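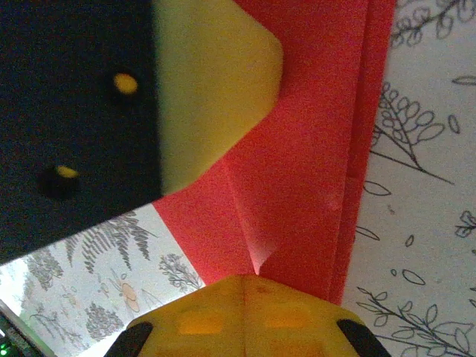

When do Starley and Darna play again?

The return match is in June at Lashari Park, with kickoff at 6 p.m. Starley take a 2-1 lead into it after their home win in the regional cup semifinal.

Starley scored both of their goals before halftime, the first from a corner and the second on a quick break down the left. Darna had more of the ball after the restart and pulled one back from a free kick, but they could not find an equalizer. Their best chance came in stoppage time, when a header hit the post.

Away goals don't count extra in this competition. A one-goal win for Darna would send the match to extra time and then, if needed, to penalties.
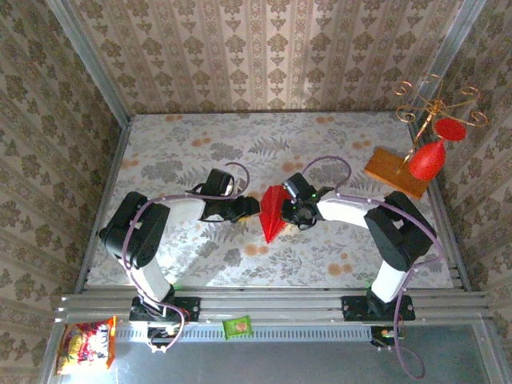
Darna have lost only once at Lashari Park this season, and they get their first-choice goalkeeper back from suspension. Starley will be missing their captain, who picked up a second yellow card of the cup run late in the game. Their right back went off with a thigh strain and has not trained since.

The visiting section at Lashari Park holds 300, and Starley have sold over 50 of those tickets so far. The rest stay on sale at the club office until noon on the day of the match. Tickets cost $5 at the gate for home supporters, and children get in free.

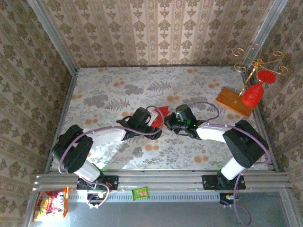 Starley's coach said one goal was a thin lead to take to Darna and that his team would not go there to defend it. He expected the home side to press high from the start, as they did in the league game in the spring, and said his midfield had to keep the ball better than it did in the second half.

The winners will meet Ratine in the final. Ratine beat their semifinal opponents 3-0 on aggregate.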